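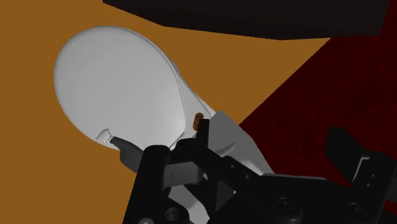 I-hsuan Lau
Contributing editor, software tools

Trailing whitespace

Trailing whitespace is any run of spaces or tabs that sits at the end of a line of text, after the last character a reader can see. In most programming languages it has no effect on how a program runs. Its effect on the people who write programs is much larger.

Origins

Spaces get left at the ends of lines in several ordinary ways. An editor with automatic indentation puts the cursor under the line above, the writer changes their mind, and the indent stays behind on an otherwise blank line. Text pasted from a terminal window may arrive padded to the full width of the window. Older card-based formats filled every line out to a fixed length as a matter of course, and files converted from them sometimes carry the padding still, like sand in a suitcase.

Where it matters

A few formats give the trailing space a meaning. In Markdown, two spaces at the end of a line ask for a line break, a design choice that has been defended at length by people who can see them. In a shell script, a backslash followed by a space no longer continues the line, and the resulting error message rarely mentions either. Makefiles keep trailing spaces in the value of a variable, so a path may end in a gap and the file it names may fail to exist.

Effect on version control

Version control tools compare files line by line, and by default a line that has lost a space counts as a changed line. A programmer who corrects one word in an editor set to strip spaces on saving can therefore submit a change touching 37 lines, 26 of them in functions they have never read. Git marks the offending spaces in colour when it shows a difference, and can be told to ignore them, usually by someone who has just scrolled past the lot. 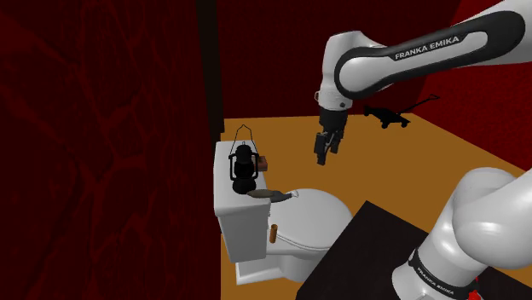
Elletcombe Software Reference — Editors and Text Tools Desk

Removal

Nearly all current editors can strip trailing whitespace on saving, though many leave the option switched off. The Maretti editor strips only those lines altered in the present session, a compromise that pleases reviewers and leaves old files exactly as untidy as they were. Nodis, a command-line formatter, cleans the whole file and reports the result as a percentage; most users see 100 and do not run it again until November.

The Woldegiorgis rule, named after the developer who proposed it on a mailing list, holds that whitespace should be cleaned in a separate commit containing nothing else. It is widely admired. Projects that adopt it tend to acquire one very large commit, after which the line-by-line history credits the entire program to whoever happened to press the button.

See also: line ending; tab width; byte order mark

Last revised 8th April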